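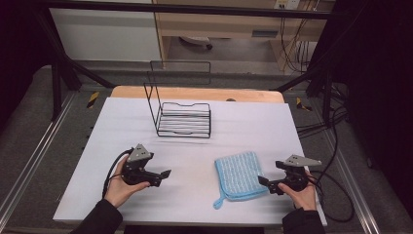
3 de marzo. Taller de encuadernación

Sigo con la serie de papeles al engrudo para las guardas de Brenovley. Engrudo de almidón de trigo, 100 g por litro de agua, colado 2 veces. El lote de febrero tenía grumos y lo tiré entero.

Soledad Nakamura preparó los pliegos de Privus, cortados a 32 x 53 cm. El papel aguanta bien la humedad, pero se ondula si se carga mucho la brocha. Azul y ocre salen limpios. El verde se agrisa al segundo peinado; probar con menos pigmento.

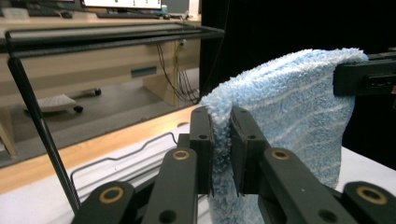
Para el secado Remo Mösli propone colgar los pliegos con pinza. Yo prefiero dejarlos planos, porque la pinza marca la esquina. También quiero repetir el dibujo de pliegues sobre el engrudo fresco. Una toalla esponjosa como la azul claro, pellizcada hasta formar una arruga vertical gruesa, da la idea de la forma que busco, aunque el pelo dejaría hilos en la pasta. Mejor un lino viejo arrugado a mano.

Pendiente:
Pedir almidón a Narnedis.
Prensar los ocres entre secantes.
Preguntar a Fitzgerald si quiere el lomo en tela o en piel antes de cortar los cartones.
El peine de púas anchas tiene una rota, lijarla.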